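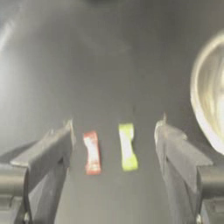 Small Wrappers, Big Bin: What Happens to the Candy in Our Design Studio
Project report by Lợi Vũ, with Loïc Gaillard
November 14, 2024

I picked this topic because of my coat. I put my hand in the pocket and pulled out a whole fistful of old wrappers, and I started wondering how many of those tiny things a building full of students goes through (a lot!). Loïc was already complaining about the candy bowl by the studio door, so we teamed up.

Our question was pretty simple: does the color of a little wrapped candy change how fast people take it, and does the wrapper make it into the bin afterward?

What we used

We bought candy from Grotora, the discount store down the hill, 800 pieces in all, which looks like way too much until you put it in front of people who have been gluing cardboard since breakfast. We only tested two colors, red and lime green. Both are little narrow packets with a shiny pale stripe down the middle, so from across the room the color is pretty much all you've got to go on. We wanted a yellow one too, but Grotora ran out and we didn't want to mix in a different shape.

How we did it

Each morning we set out the same amount of both colors on the gray table near the window. I weighed what was left at lunch and again when the studio closed. Loïc took care of the bin, which was the worse job by far, and I owe him a coffee for it. We kept this up for 5 days in the Trujillo building and then moved everything over to Wurkevden Hall to see if a different crowd would act differently.

We had to throw out the first day because I left the candy in one big pile. People dug through it, the colors got all mixed up, and half of it ended up on the floor. After that we laid the packets out side by side with space between them, and that worked so much better.

What we found

Red went faster in the mornings in both buildings. By the afternoon the green had caught up, and I think that's just people taking whatever was left. The flavors could be messing with this as well! A few people told me they can't stand the green one, and our setup has no way of separating taste from color. I should have thought of that before buying everything.

The bin part was more interesting. Lots of wrappers never got there. We found them tucked under cutting mats, folded into tiny squares, and in one case glued onto a model as a roof. When we moved the bin right beside the table for the last 2 days, the bin got noticeably heavier and the floor looked better, although Loïc says the floor had been swept early that week, so take it with a grain of salt.

What's next

In December we want to try again with one flavor in plain paper that we color ourselves. Our classmates in the Fusoletti group offered us their scale, which reads much smaller weights than my kitchen one. I still have 3 bags of green left over, so if you're near my desk, please take some.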